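Reporting items missing after a break-in: deadline for adding to the list

Posted by Harasym

A residence in Latmont was entered on a Tuesday in March while the occupants were at work. The report filed that evening listed a cordless drill, a watch and cash in the amount of $700. Further items have since been found to be missing. May the original report be amended, or must a new report be filed?

Natska

The original report may be amended. Please contact the records desk, provide the case number and request a supplemental property form. A second report should not be filed for the same incident, as this may delay both. The form should state, for each item:

Make and model
Serial number, if known
Approximate value
Proof of purchase, if available

Household goods of low value may be entered together on one line. In Latmont, supplements are accepted for up to 30 days. Later additions require a signed statement.

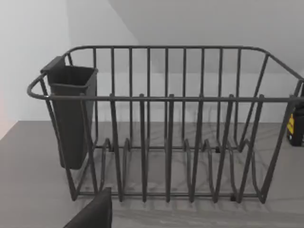

Areo

The 30-day period was not applied in my case. I submitted a supplement on day 74 and the desk accepted it without a statement, although it took 3 visits. The insurer requested a stamped copy, so one should be obtained before leaving the counter.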